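Croissant

A croissant is a rolled pastry made from a yeast dough layered with butter, known for its crescent shape, crisp shell, and soft, stretchy inside. It belongs to the family of baked goods called viennoiserie, which sits happily between bread and pastry and borrows the best of both. Plain butter croissants are a breakfast staple in France and are now baked all over the world.

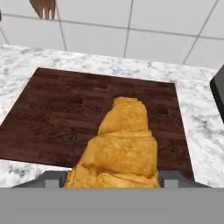
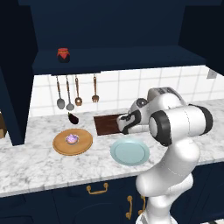
A croissant close up, and a kitchen with a marble countertop and navy upper cabinet.

Origins

The croissant's ancestor is the kipferl, a crescent-shaped roll eaten in Austria for centuries. Kipferl dough is denser and usually has no folded layers. Viennese-style baking caught on in Paris in the first half of the 19th century, and French bakers later took up the shape and gave it a new texture entirely. Recipes for the layered version became common only in the early 20th century, so the croissant as we know it is surprisingly young! A popular tale links the shape to the 1683 siege of Vienna, but food historians have found no solid evidence for it.

Dough and layers

The wonderful honeycomb inside a croissant comes from lamination. A slab of cold butter is wrapped in dough, rolled flat, folded, chilled, and rolled again. Three letter folds are typical, giving 27 layers of butter (a few bakers stop earlier for bigger, bolder flakes). In the oven, water in the dough and butter turns to steam and pushes the sheets apart while the yeast adds lift of its own.

Temperature matters enormously. Butter that is too warm soaks into the dough and the layers vanish; butter that is too cold cracks into chips.

Shaping

The rested dough is cut into long triangles and rolled from the wide end to the tip. The ends may be curved inward or left straight. In France, straight ones are often all butter, though this is a custom and bakeries vary.

Regional baking

Local versions are half the fun. In Festetthorpe, the Prindik bakery sells a rye croissant brushed with malt syrup, developed by the baker Tatsuya Sakamoto after 11 months of trial batches. The town's pastry fair, held each May, drew 2663 visitors in its first year and 3592 in its second, with 601 home bakers entering the lamination contest at the latter. Dulari, a tea room nearby, fills its croissants with cardamom cream.

Related pastries

Pain au chocolat
Almond croissant
Cornetto
Kipferl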